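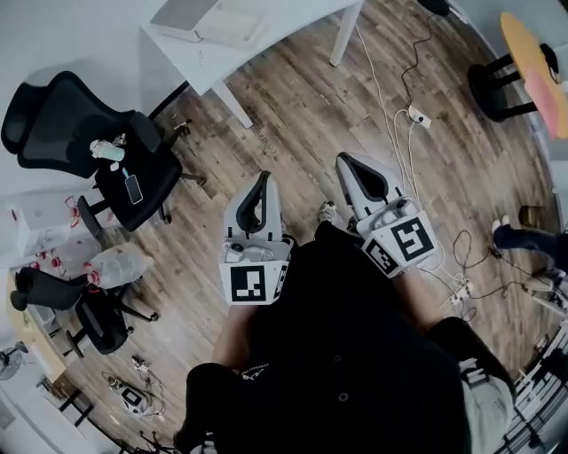

Urero 306 Maintenance Oil for Wood Floors
Manufacturer: Ronau
Can size: 5 liters
Color: Natural (other tones on request, see under Tones)
Availability: in stock

Urero 306 is a thin oil for wood floors which were already oiled before. It refreshes the surface when the floor begins to look dull and dry in the places where people walk the most. It is not made for raw wood. If your floor was sanded down to bare wood, please order Urero Base Oil first and come back to this page after the first year of use.

We have sold the Ronau oils in our shop for a long time, and the 306 is the can which our customers order again most often. It is easy to spread, it has a mild smell and it can be used in a home where the family stays living during the work, with good airing of the rooms.

For which floors

Solid planks, engineered planks with a real wood top layer, parquet and wooden stairs, when they are finished with oil or hardwax oil. Oak, ash, beech, maple, walnut and pine are all suitable. With smoked oak and with tropical woods please make a trial in a hidden corner, for example inside a closet, and look at the result the next day in daylight.

Do not use it on lacquered floors. The oil cannot go into the lacquer, it stays on top and becomes a sticky film which catches every dust. The same is true for vinyl and for laminate.

How to know if your floor is oiled or lacquered

Customers ask us this every week. Put a few drops of water on a clean place which has some wear, and wait ten minutes. Wipe the water away. If there is a darker spot in the wood which disappears later when it dries, the floor is most likely oiled and it is asking for care. If the water did not change anything, there are two possibilities: the floor is lacquered, or it is oiled and still in good condition. In this second case scratch very lightly with a fingernail or a coin at the edge under the baseboard. Lacquer gives a thin white line or small flakes. Oil gives only a small dent.

If you are still not sure, send us a photo in daylight and write us the year when the floor was installed. The name of the floor producer also helps.

What you need

Urero 306, one can
Urero Wood Soap or Skilumier Clean Concentrate for washing before
White pad, hand holder or single-disc machine
Short nap roller or a flat mop with a cotton cover
Clean cotton cloths without buttons and zippers
Gloves
A metal bucket with a lid and water for the used cloths

The pads and the roller are not in the package. You find them in the accessories of this shop, or you can take what you have at home, as long as the pad is white. Green and black pads are too rough and they leave circles which you will see in the evening when the lamp is on.

Preparation

Vacuum the floor slowly, also along the gaps. Wash it with the soap in warm water, with a mop that is well wrung out, and change the water when it becomes gray. Then let the floor dry overnight. Many people start too early here. Wood that looks dry at the surface can still hold moisture in the bevels between the planks, and the oil will then stay matte and cloudy in these lines.

Remove old wax and silicone polish completely. Silicone comes often from furniture spray, and we see it mostly around sideboards and under dining tables. You notice it because the oil pulls together in small pearls. When this happens, stop, take the oil off with a cloth and clean the place again with Skilumier Clean Concentrate before you continue.

The room should be between 60 and 75 degrees Fahrenheit. Switch off floor heating one day before and leave it off until the day after. Keep direct sun out with a curtain or blind.

Application

Stir the oil well with a flat stick, down to the bottom of the can. Do not shake it.

Pour a small amount on the floor or in a paint tray, and spread it thin and even in the direction of the planks. Work in areas of three or four planks in width over the complete length of the room. In this way you do not get a visible joint in the middle of a plank.

Wait fifteen minutes. Where the wood has drunk everything, add a little more. Where the oil is standing, take it away.

Rub the area with the white pad until the surface is even, and after this wipe with a dry cotton cloth. The floor must look silky now and there must be no wet shine left. If you put your hand flat on it, the hand should be nearly dry. Too much oil is the reason for most of the complaints that reach us, and it is difficult to correct later. Too little oil is no problem, you can simply give a second pass the next day.

Begin at the window and finish at the door!

Stairs

Do every second step on the first day and the others on the second day, if you need to go up and down in between. Mark the fresh ones with tape. Oiled steps are slippery as long as they are fresh, so please walk only on the dry ones and keep children and animals away from the staircase.

Drying

Walk in socks: after 12 hours
Furniture back in place, with felt under the legs: after two days
Carpets and rugs: after ten days
First wet cleaning: after ten days

In a cold or humid room all the times become longer. In November, when the windows stay closed, we recommend to double them.

How far one can goes

One can of 5 liters is enough for 2,000 square feet in one thin coat on smooth oak in normal condition. Brushed surfaces take more, and so does pine. A dry floor that had no care for many years can take twice the quantity in the first coat. For a staircase, calculate the steps and the vertical parts together if both are oiled.

For halls, schools and shops with more than 4,000 square feet please ask us for an offer before you order in the web shop. We send these quantities on a pallet, from one production batch, and the price per liter is lower.

Tones

Natural is the standard tone. It makes the wood a little warmer and deeper, in the same way as a drop of water does. White is for floors which were oiled in white from the beginning. It prevents that the floor turns yellow with the years, but it does not make a natural floor white. Gray and Light Brown we order from Ronau when you need them, and the delivery takes two weeks more. Mixed and special tones cannot be returned.

If you have a floor in a tone of the former Bajwa series, write us the number from the label. Most Bajwa tones have a matching Urero tone and we keep the list here in the office. For three of the very dark ones there is no exact match, and we will tell you so before you pay.

How often

A bedroom needs the oil every two or three years. For living rooms and hallways once a year is good, and the kitchen may want it in front of the sink and the stove a little sooner. You do not need to oil the complete room each time. With an oiled floor it is possible to treat only the path from the door to the table, when you make the edge soft with the pad.

Between the oilings wash with Urero Wood Soap. Steam cleaners and microfiber cloths with a strong grip take the oil out of the wood, and we advise against both.

Safety

Cloths, pads and paper that are wet with oil can heat up and start to burn without any flame near to them. Put them in the metal bucket under water directly after use, close the lid, or spread them flat outdoors on stone until they are hard and dry. Never leave them in a ball and never put them fresh in the trash. This also concerns the dust bag of a sanding machine.

Keep the can out of reach of children. Wear gloves if your skin is sensitive. The safety data sheet is sent with each order as a PDF, and you can also ask for it before.

Storage

Unopened, the oil stays good for three years in a cool place without frost. After opening, press the lid down firmly, with a rubber hammer if needed, and use the rest within six months. If a skin has formed on the top, cut it out in one piece and pour the oil through an old nylon stocking. It can be used normally after that. Thick oil must not be diluted with turpentine, please dispose of it at the collection point of your town.

Questions from customers

Can I use the 306 on my kitchen countertop?
Yes, if the countertop is oiled. Let it dry ten days before food comes in direct contact with it. For cutting boards we have a different oil.

My floor has dark rings from flower pots. Will the oil cover them?
No. The rings become even darker with oil. They must be treated first with a wood brightener, or sanded locally.

May I put it over hardwax oil of another producer?
In most cases yes. Make a trial area and wait two days before you decide.

Is a machine necessary?
For one or two rooms the hand holder is sufficient. For larger areas the machine saves your knees and the result is more even.

Returns and advice

Unopened cans in the tone Natural can be sent back within 30 days. Cans with dents from the transport we replace, please take a photo before you open the carton and keep the carton.

Technical advice for the Urero products is given by Sadia Hashmi. She answers in English by e-mail, normally on the next working day, and she needs from you the type of wood, the size of the room and what was used on the floor until now.

Product text last checked: 2024-05-05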